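Nidomia: household sorting trial, progress report to Domia
June 29, 2024

1. Period and purpose

This report covers work under the Domia grant from March to the date above. The grant supports a sorting method for the contents of the general household drawer, meaning hand tools, small hardware and personal items that have ended up together. The target set has 268 articles. The method assigns each article to a storage class by shape, weight and finish.

2. Tool class

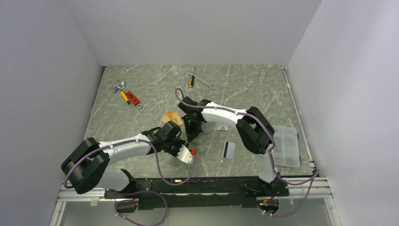

Wrenches and other long-handled tools remain the largest class by volume. They are assigned by overall length first and by head type second. The adjustable wrench with the red-and-silver handle has a round hole at the handle end, so it is entered under hanging storage, not under flat storage. Slim tools such as the yellow-orange handled one lying partly alongside it are entered by length alone. Flat metal pieces are held in a separate group until their parent article is identified.

The length limits set in March did not work for tools with adjustable jaws. They were replaced by a single limit measured with the jaw closed. The 13 articles affected were entered again. No other class was changed.

3. Work surface

All sorting is done on one gray marble-patterned tabletop. Articles are spread out before they are classed, and they are not grouped in advance. Storage trays for the finished classes were ordered from Longo. The first delivery had dividers of the wrong height and was returned. The replacement order is open.

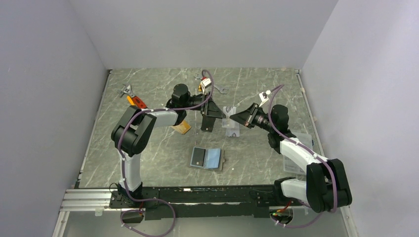
Figure 2. Marble-patterned tabletop with tools and small objects laid out.

4. Personal items

This class was added at the request of the reviewer, Konrad Urbańczyk. It covers wallets, key holders and similar articles. Herkus supplied the label stock, and 70 labels have been printed.
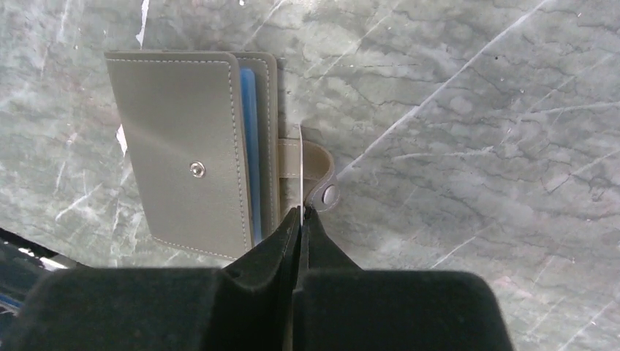

Jadwiga Bielecka

Soft articles are entered by closure type. The card holder wallet has two round snap fasteners, silver in color, one on the flap and one on the strap, and goes under snap closures. Contrast stitching, white on this article, is recorded as a finish note and does not affect the class. Muted colors are harder to enter consistently, and taupe and warm gray are now treated as one value.

5. Open points

The tray order is the only item behind schedule. The next period will cover cords and small electrical parts. The budget line for trays is unchanged, and the return shipping was charged to general supplies.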